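**Foro Komdale › Cocina y despensa › Fruta: cesta única o separada por tipos**

**pov_uibo**
Abro hilo por una duda de almacenamiento. Tengo la fruta en una sola cesta de plástico amarillo, rectangular, sin separadores: melón, uvas oscuras y varias piezas pequeñas rojas. La mesa es de madera veteada. Me interesa saber qué orden de carga usáis y si merece la pena dividir.
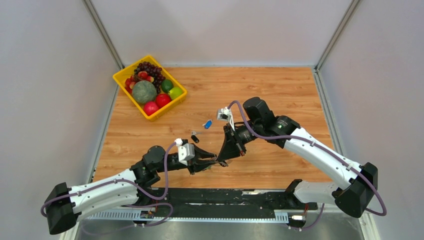

Erkasia, agosto

Temperatura de la cocina por la tarde: alta, sin medir. No hay sitio en la nevera para el melón entero. Compro los martes y repongo solo lo que falta.
Povilas Uibo

**kfrota68**
Separaría las uvas. El melón es la pieza más pesada y al mover la cesta acaba desplazándose contra ellas. Yo uso dos recipientes Furtado, uno para piezas duras y otro para racimos. Ocupan más encimera, eso sí.

**mesa_y_mantel**
No comparto lo de los dos recipientes. Si el melón va al fondo y el racimo encima o a un lado, no hay carga sobre la uva. El problema es otro: el melón maduro desprende etileno y acelera lo que tenga cerca. Con consumo en pocos días es irrelevante - con una semana, no.

**kfrota68**
El etileno se acumula en recinto cerrado. En una cesta abierta el efecto es menor que el de la temperatura. Mantengo lo del peso.

**pov_uibo**
La cesta va en una esquina de la mesa, girada en diagonal. El melón queda hacia la izquierda, con el racimo al lado, y la pieza ovalada verde oscura a la derecha junto a la amarillo verdosa.

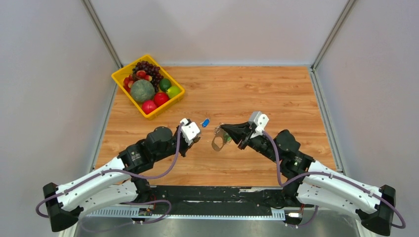 ¿Se lava la fruta antes de ponerla en la cesta?

Mejor justo antes de comerla; la humedad que queda entre las uvas favorece el moho.

**mesa_y_mantel**
De acuerdo con eso. Añado que la uva aguanta bastante más en frío, en bolsa perforada. Si hay que elegir qué entra en la nevera, el racimo antes que el melón entero.

**futbridge_20**
Yo pongo papel de cocina en el fondo y lo cambio con cada compra. Absorbe el jugo si se abre alguna pieza.

**kfrota68**
El papel retiene humedad contra la piel del melón. Prefiero fondo rígido y limpio, paño seco como mucho.
Kelly Frota

**pov_uibo**
Pruebo con el racimo en frío y el resto igual. Lo del papel lo dejo pendiente.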